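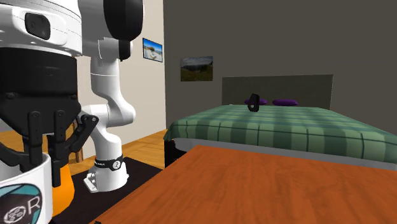
The arm in the practice bedroom, from the simulator we've all been squinting at since July.

So, the robot. A lot of you have stopped me by the linen carts to ask what's going on, and I keep giving half an answer with my arms full of pillowcases, so let me try it properly in writing.

Skekus, who run the laundry and rooms side for the Emadow guest apartments, want an arm that can tidy a room between stays. Small stuff first: things left on the bed, things left on the table. Before any of it comes near a real apartment it gets practiced on screen, and three of us from housekeeping were asked to help with that. I said yes mostly out of nosiness!

My mornings now go like this. I do my rooms until 11, then I sit down upstairs with the simulator, which is called Vivine, and I tell the programmers what they've got wrong. The room I get most often has a green plaid bedspread, two purple pillows and a gray wall I'd repaint if anyone asked me. The arm has two black fingers and no idea what a guest would mind having moved. That's the part we're there for. You and I know that something small on a bed might be trash or might be the one thing a family will phone about for a week, and it's surprisingly hard to explain how we know. I've written 13 pages of notes so far and I'm still on beds.

Now the bit you really want to hear about. Hours stay as they are through the trial, and we have that in writing from the Price Street office (ask me, I'll show you the letter). The three of us get paid for screen time at the normal rate. What happens after the trial, I don't know, and I've told management that "we'll see" isn't much of an answer for people with rent due. They've promised a proper meeting before anything goes into a real room, and I intend to hold them to it.

For me the change has been good for my knees and a little lonely — I miss the chatter on the second floor. I also notice rooms more. I caught myself at home last night working out which side of the bed I'd reach from if I only had two fingers.

If you'd like a turn at the simulator, the sign-up sheet is in the break room next to the kettle. Sessions are 40 minutes and you don't need to know a thing about computers. Bring your reading glasses, the menus are tiny.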